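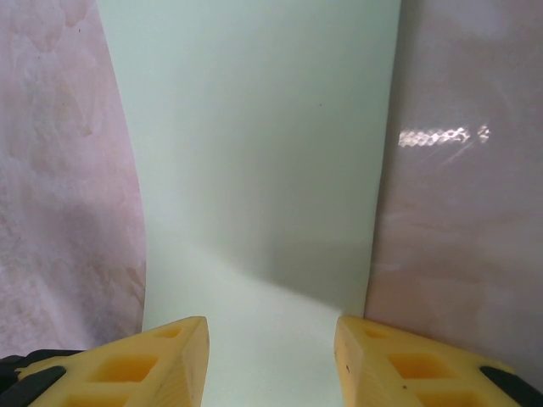 Pale green panel between the pink marbled surface and the glossy pink surface. 

Gratska House - washroom and changing area inspection
Date of inspection: October 17, 2019
Areas covered: ground floor washrooms, accessible washroom, changing area, cleaner's cupboard, link corridor
Previous inspection: July
Key: OK = no action. A = action needed, not urgent. U = urgent, make safe on the day.

1. Floors
Non-slip finish sound in all rooms - OK
Coved edge fixed to wall - A
Thresholds level - OK
Comment: The coved edge has come away behind the door of the second ground floor washroom. It is only a short length but mop water will get behind it. Re-fix and seal. The threshold strip reported in July has been replaced and the screws are flush.

2. Drainage
Floor gullies clear - A
Gully covers screwed down - OK
Waste traps holding water - OK
Comment: The gully in the changing area was slow to drain when tested with a bucket. Lift the cover and clear it. There was a faint smell here in July as well, so the gully should go on the monthly list instead of the quarterly one.

3. Hot and cold water
Hot outlets fitted with mixing valves - OK
Temperature record up to date - A
Little-used outlets flushed weekly - A
Comment: The record sheet has 3 blank weeks in it. If the flushing was done and not written down, it has to be treated as not done. All outlets were run during the inspection and the readings entered. The cleaner's sink has no mixing valve and is not meant to have one, but the "very hot water" label has peeled off and needs replacing.

4. Wall panels and linings
Panels firm when pressed - OK
Joint strips in place - OK
Sealant continuous at floor and basin - A
No sharp or chipped edges at hand height - OK
Comment: Sealant along the back of the left-hand basin in the accessible washroom is black in places and should be cut out and redone. Wiping it with bleach has been tried. Use a sanitary grade sealant and keep the basin out of use overnight. Colours do not need to match exactly.

5. Doors, locks and hinges
Cubicle doors can be opened from outside in an emergency - U
Finger guards fitted on hinge side - OK
Closers do not slam - A
Indicator bolts working - OK
Comment: The release on cubicle 6 was painted over and could not be turned with a coin. It was freed on the day and tried several times. Check all the others after any repainting. The closer on the corridor door is too quick in the last part of its swing. Adjust, and if it will not hold its setting, replace.

6. Emergency alarm, accessible washroom
Cord hangs free to just above floor level - U
Alarm sounds and light shows outside - OK
Reset button reachable from the pan - OK
Comment: The cord was tied up out of the way again, as it was in July. It was untied during the visit. Cleaning staff should be told that the cord stays down, including while mopping. Suggest a small notice next to it and a line in the cleaning rota. The alarm could be heard at the front desk with the corridor doors shut.

7. Grab rails and fittings
Rails fixed firmly - OK
Drop-down rail stays up when raised - A
Coat hooks and shelves secure - OK
Comment: The drop-down rail drifts down slowly when left raised. It does not fall, but it should be tightened. The fitting instructions from Rostami are in the site folder under section 17, and the correct key is taped to the inside cover.

8. Lighting and electrical
All lamps working - A
Emergency lights tested monthly - OK
Hand dryers secure, no scorching - OK
Pull switch cords clean and intact - OK
Comment: One lamp out over the mirrors in the first washroom. The hand dryer covers are dusty and should be wiped over with the power off. Test labels on both dryers are in date.

9. Ventilation
Extract running in all rooms - OK
Grilles clean - A
Run-on timer working - OK
Comment: The sheet of tissue test was used at each grille and held every time. The changing area grille is furred up, but air is still moving. Clean it at the same time as the lamp is changed, as the steps will be out anyway.

10. Cleaner's cupboard
Kept locked - U
Products in original labelled bottles - A
Data sheets available - OK
Mops stored head up - OK
Comment: The cupboard was found unlocked at the start of the inspection and was locked straight away. One spray bottle had no label. It has been emptied and thrown out. The Skernusard floor cleaner is now on the bottom shelf where it should be - last time it was above head height.

11. Link corridor to Stondetti Wing
Route clear for its full width - A
Signs readable - OK
Fire door not wedged - OK
Comment: Folded chairs were stacked along one side. There is still room to walk past but not to get a wheelchair through comfortably. Move them to the store in room 105.

Follow-up
Items marked U were made safe on the day and should be looked at again within the week. Items marked A to be finished before the next inspection. Enter the date and initials beside each one on the office copy. The gully and the sealant may need an outside contractor - get a price for both together.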